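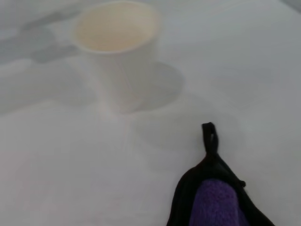 Week 5: Why we see edges that are barely there

Okay, quick recap for anyone who missed Tuesday (I saw the empty seats, it was raining, I forgive you). We spent most of that class on value, meaning how light or dark a thing is, and I asked you to forget color for a while. This week we keep going with low contrast, my favorite part of the whole course!

When two things are close in value, your eye has very little to go on, so it grabs whatever shading it can find and fills in the rest. Painters call these lost edges. The line goes away, you keep on seeing the shape, and most people never notice the gap until they sit down to draw it. Then they put in a hard outline all the way around and the drawing goes stiff.

I did this for years. My first teacher, Parvaneh Alipour, used to walk by with a kneaded eraser and just take out half my outline without asking. I was furious. The drawing was always better.

Some things to try while you work:

Squint. I mean really squint, till your lashes get in the way. Edges that vanish when you squint can be left out or kept very soft.

Compare across the edge. Don't ask "how dark is this side?" Ask which side is darker, and by how much. Sometimes they swap places halfway along, and that's a lovely thing to catch.

Watch for temperature. A warm white and a cool white can be the same value and still pull apart. In pencil you can't show that, so you have to decide — do you cheat the value a little, or let the edge go? Either is fine with me if you did it on purpose.

Go easy on the cast shadow. Beginners love a shadow because it's something to hold on to, and they make it way too dark.

Homework: 2 drawings, white object on a white surface, pencil only. An egg, a bowl, a folded napkin, whatever you've got. No outlines. Spend the first 17 minutes on the big shapes before you touch any detail, and set a timer, please, I know you all.

Reading is the Jalali chapter on edges, in the packet. Skip the part on varnish.

Firouzeh Tehrani is taking the Friday section in March while I'm away, so hand your drawings to her and be nice. Bring the soft pencils, 2B or softer, and the good paper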